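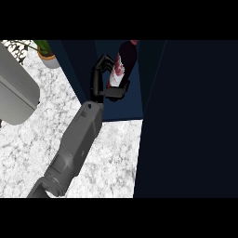 4. 설치 후 첫 실행 및 그래픽 설정

3장까지 끝냈으면 여기부터. 런처 설치가 안 된 상태면 3장으로 돌아갈 것. 이 장은 Cuvus 데모 빌드 PC판 기준이고 콘솔판은 메뉴 이름이 조금 다름.

4.1 시작 전 확인

- 저장 공간: 설치 용량 말고 셰이더 캐시용으로 12GB 더 비워둘 것
- 그래픽 드라이버: 최신판. 베타 드라이버는 권장 안 함
- Wekudeo 런처 로그인 상태
- 녹화 프로그램, 오버레이류 전부 종료
- 노트북이면 전원 어댑터 연결

주의: 예전 체험판(5월 배포분)이 깔려 있으면 먼저 삭제. 덮어쓰기 설치하면 설정 파일이 꼬임. 세이브 파일은 따로 보관되니 지워지지 않음.

4.2 첫 실행

1. 런처에서 Cuvus 선택, "실행" 클릭.
2. 언어 선택. 한국어는 목록 맨 아래에 있음.
3. 밝기 조정 화면. 왼쪽 문양이 겨우 보일 정도로 맞추고 확인.
4. 셰이더 컴파일 시작. 항목이 모두 2,764개. SSD면 금방이고 HDD면 꽤 걸림.
5. 컴파일 끝나면 타이틀 화면으로 자동으로 넘어감.

주의: 4번 도중에 창을 닫지 말 것. 닫으면 처음부터 다시 함. 진행률이 37%에서 한참 멈춰 보이는데 정상임. 그 구간이 제일 무거움. Alt+Tab은 해도 되는데 전체화면 모드에서는 가끔 검은 화면으로 돌아옴. 그럴땐 Alt+Enter 두 번.

참고: 드라이버를 업데이트하면 컴파일을 다시 함. 버그 아님.

4.3 화면 모드

1. 옵션 > 화면 > 화면 모드.
2. 전체화면 / 테두리 없는 창 / 창 모드 중 선택.
3. 해상도는 모니터 기본값으로. 목록에 안 뜨면 창 모드로 바꿨다가 다시 전체화면.
4. 주사율 확인. 기본값이 60으로 잡혀 있는 경우가 많음. 고주사율 모니터면 꼭 직접 바꿀 것.
5. 적용. 10초 안에 확인 안 누르면 원래대로 돌아감.

듀얼 모니터 사용 시 게임이 보조 모니터에 뜨면 옵션 > 화면 > 출력 장치에서 변경. 재시작 필요.

4.4 그래픽 품질

프리셋은 낮음, 보통, 높음, Uken 네 가지. Uken은 새 조명 모드 이름이고 사실상 최고 옵션임. 비디오 메모리 12GB 미만이면 켜지 말 것. 켜지기는 하는데 지역 이동할 때 심하게 끊김.

1. 먼저 "보통"으로 시작.
2. 옵션 > 그래픽 > 성능 측정 실행. 2분 걸림.
3. 결과 화면에서 최저 프레임을 볼 것. 평균은 참고만.
4. 최저 프레임이 목표치보다 높으면 한 단계 올리고 다시 측정.
5. 낮으면 아래 순서로 하나씩 내림.

내리는 순서:
- 그림자 품질
- 볼류메트릭 안개
- 반사
- 군중 밀도 (도시 맵에서만 효과 있음)
- 텍스처는 맨 마지막. 메모리 부족할 때만

업스케일링은 "품질" 권장. "성능"은 글자가 뭉개저 보임. 프레임 생성은 격투 모드에서는 끌 것. 입력 지연이 늘어남. 스토리 모드에서는 켜도 무방.

주의: 반사와 업스케일링 항목은 재시작해야 적용됨. 바꾸고 바로 측정하면 이전 값으로 나옴.

4.5 컨트롤러 연결

1. 게임 끈 상태에서 컨트롤러를 먼저 연결. 유선 권장.
2. 게임 실행 후 타이틀 화면에서 아무 버튼.
3. 화면 아래 버튼 아이콘이 컨트롤러 모양으로 바뀌면 인식된 것.
4. 옵션 > 조작 > 장치에서 이름 확인.
5. 데드존 조정. 쏠림 있는 패드는 기본값에서 두 칸 올리면 대개 잡힘.

Gulyás 아케이드 스틱은 뒷면 스위치를 PC 쪽으로. 콘솔 쪽으로 돼 있으면 방향키만 먹고 버튼은 안 먹음. 펌웨어는 제조사 도구로 먼저 업데이트할 것.

주의: 런처의 패드 변환 기능과 게임 내 패드 지원을 같이 켜면 입력이 두 번 들어감. 둘 중 하나만. 런처 쪽을 끄는 게 낫다.

4.6 세이브와 클라우드 동기화

1. 옵션 > 계정 > 클라우드 저장 켜기.
2. 첫 동기화 때 로컬 / 클라우드 선택창이 뜸. 날짜 보고 고를 것.
3. 선택 후에는 되돌릴 수 없음. 헷갈리면 취소하고 세이브 폴더부터 복사.

세이브 폴더 위치: 문서 > Wekudeo > Cuvus > Save

체험판 세이브는 캐릭터 외형과 키 설정만 이어짐. 진행도, 재화는 안 넘어옴.

4.7 자주 생기는 문제

실행하자마자 꺼짐
- 런처에서 파일 검사 실행. 그래도 안 되면 config 폴더 삭제 후 재실행. 설정은 초기화됨.

소리는 나는데 화면이 검음
- HDR 끄고 재시작. Windows HDR과 게임 HDR이 서로 다르게 설정되면 생김.

자막이 네모로 나옴
- 언어팩 누락. 런처 > 관리 > 언어팩에서 한국어 체크하고 다시 받기.

온라인 대전 메뉴가 회색
- 튜토리얼을 끝내야 열림. 건너뛰기로 끝내도 됨.

위 방법으로 안 되면 로그 파일 첨부해서 지원 페이지로 문의. 로그는 세이브 폴더 바로 위에 있음. 사양과 드라이버 버젼 꼭 적을 것, 안 적으면 다시 물어보느라 늦어짐.

문서 정리: Fares Kanaan
다음: 5. 온라인 대전 설정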